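Household Textiles 5: Folding and Storing Small Cloths

Course handout, Griltside Evening School, Room 506
Wednesday, October 8, 2025

Please read these notes before the practical part. In the last session we spoke about washing. Now we go on to the step which many people do too fast, the folding.

A cloth that comes in a heap has no clear top or bottom. Do not begin to fold it immediately. First look for one edge which you can recognize — a hem, a border, a printed strip — and follow it with the fingers until you meet a corner. Then find the neighboring corner on the same edge. When you hold both, lift the cloth a little and let the rest hang down by its own weight.

Keep the basket on the left side of the table and the cloth near to you, in the center. The blue-and-white strip is a good edge to start from, but untwist it before you fold anything.

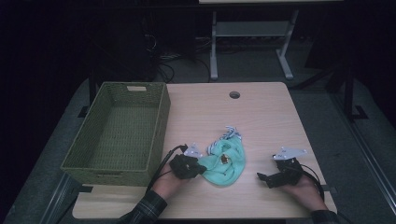

Rezaei asked whether it would be easier to shake the cloth out in the air and skip the search for the corners. For a thin cloth, yes, this can work. A thick one falls back into the same folds, and you must flatten it by hand anyway.

After flattening, fold in half with the border outside, then in half again. Press from the fold to the open side. The finished piece should lie flat on the floor of the basket and not stand against the wall.

For homework: fold 70 cloths during the week, any size, and write down which ones opened again in the basket. The reading is the chapter on borders in the Rultstead booklet. Stiff fabrics we leave for December.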